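Progress report, August
Project: Tôn, a tabletop kitchen helper
Prepared by Farhad Alipour for the Brevside small builds fund

Summary

The build is on schedule for the arm and behind on the base. The arm can now be driven through a full reach to the cookware area from saved positions. The base drives forward and back under its own power but still drifts when it turns. Spending to date is $2494, and we do not expect to ask for more before the next report.

Work since the last report

Borislav Grgić rebuilt the wrist joint after the first bracket flexed under load. The replacement is stiffer and weighs 38 grams more, so we lowered the top speed of the shoulder servo to compensate. The servo wires were also rerouted with more slack. Before that change, the wrist connector pulled loose twice when the arm was fully extended.

The tracked base has its deck plate fitted, and it is now used as the carrier for dishes. We decided against a raised rim on the deck for now. Dishes sit directly on the plate, and we will add a rim if they slide once the base is driving with a load.

Practice objects are toy vegetables and a regular steel saucepan. The pan was chosen over a plastic one so that the arm is tested near a shiny surface, which gave our distance sensor trouble in the spring.

Bench setup with the tracked base, the saucepan and the toy vegetables:

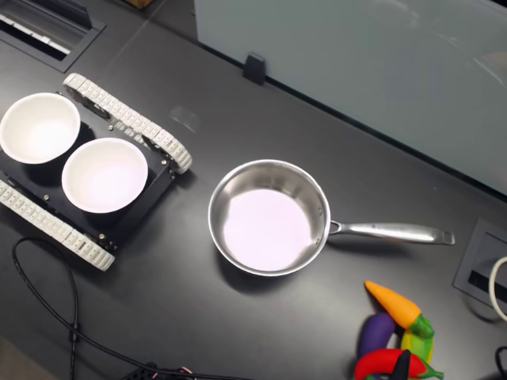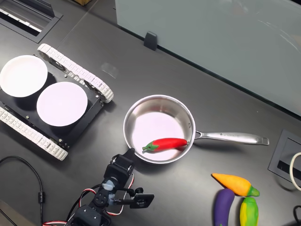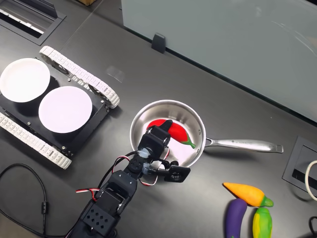

Does the arm need to be attached to the base for the next stage?

They stay separate through the next stage. The arm is fixed to the bench and the base drives up to it. Combining them would mean a larger battery and a wider chassis, and neither is in the current budget.

Problems

The left track motor runs slower than the right at the same setting. Stistitz, who supplied both, have agreed to swap it. Until it arrives, turning tests are on hold.

The gripper jaws are still the stock parts. They hold the carrot well enough but are a poor match for thin or curved items. Borislav is drawing a new pair with a softer face, to be cut at the Tutitz workshop.

Next steps

Fit the replacement motor and repeat the turning tests. Cut and fit the new jaws. Run 36 pick attempts per vegetable with the new jaws and log each result. The remaining bench time, six evenings, is booked for this work.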